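How to Pack a Box for Mailing

Thu 23 November
By Upendo Mussa

Most parcels that arrive damaged were packed in a box that was too big or too old. Start with the box. It should leave 2 inches of space on every side of the item. Check the corners before you use it again. If they feel soft when you press them, recycle it and find another.

Fold the bottom flaps, short ones first, and run one strip of tape along the seam. Add a second strip across the middle if the contents are heavy. Turn the box over and put down a layer of crumpled paper. Newspaper works, but the ink rubs off on light fabric, so wrap clothes in a plastic bag first.

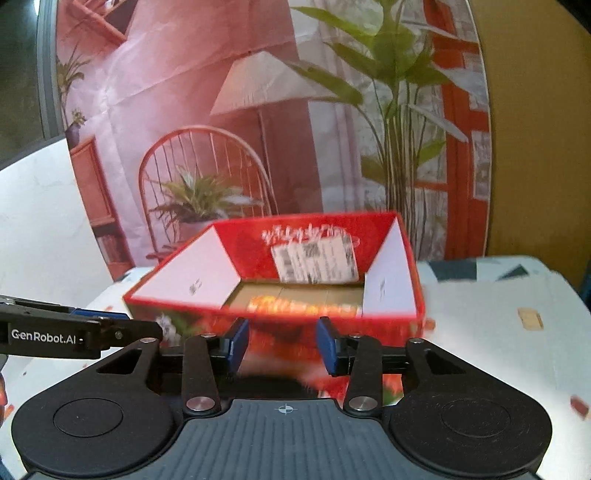 An open cardboard box on a table.

Wrap each item separately. Cups and bowls go in on their sides with paper stuffed inside them. Fill the gaps until nothing moves, close the flaps and shake the box gently. If you hear anything shift, open it and add more paper.

Write the address on the largest side and put a copy inside, in case the label comes off. Cover old labels and barcodes completely. Erick Langat at the Drundbridge mail counter asks people to leave string off, as it catches in the sorting belts.

Weigh the box before you leave home. A bathroom scale is fine for anything heavy. For small parcels, use a kitchen scale.

Last updated: January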